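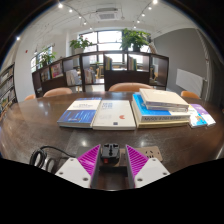 3. Collecting the demonstrations

The plan in our proposal was to teach the arm book stacking by remote control. Leonardo Morelli drove it with a joystick for two afternoons and produced 33 usable demonstrations, plus a dent in a library copy of something on drainage. We then moved to the hand-held gripper, which you carry to the table and use like a large pair of tongs. It has the same soft ribbed fingers as the arm, in the same magenta, so what the fingers do in a recording is something the arm can at least attempt.

The task, which we called Pundby in our notes and are now stuck with, goes like this: pick up a book lying on the table, put it on the stack, let go, back off. Yiran Xiong wrote the rules for whoever was holding the gripper. Keep your free hand out of it. Approach from the side you would want the arm to approach from. If you fumble, carry on and fix it, and mark the take afterwards.

The last rule caused most of the arguments. Leonardo held that a fumble was a bad example. Yiran held that the arm was going to fumble anyway and might as well see how one gets out of it. We kept the fumbles in one set and took them out of the other, which settled nothing until section 5.

3.1 What we recorded

By 1/29/20 we had 380 takes by hand. A session was 60 takes, after which the wrist complains and the placing gets sloppy. Thick books were easy. Thin booklets were miserable: the fingers slide over the cover and push the thing along the table, and most people's instinct is to chase it. We have a good deal of footage of chasing.

The cable was the other nuisance. It has to lie to one side in loose loops, and a loop that catches will tug the gripper just as you let go of the book. Goel, our script for trimming takes, threw these out when it noticed the jerk. It also threw out several of Yiran's perfectly good ones. She is quick.

3.2 Remote control against hand

Joystick takes were smoother to replay and dreadful to make. Hand takes came far faster, but people reach from angles the arm can't manage, so each one had to be checked against its joint limits before training.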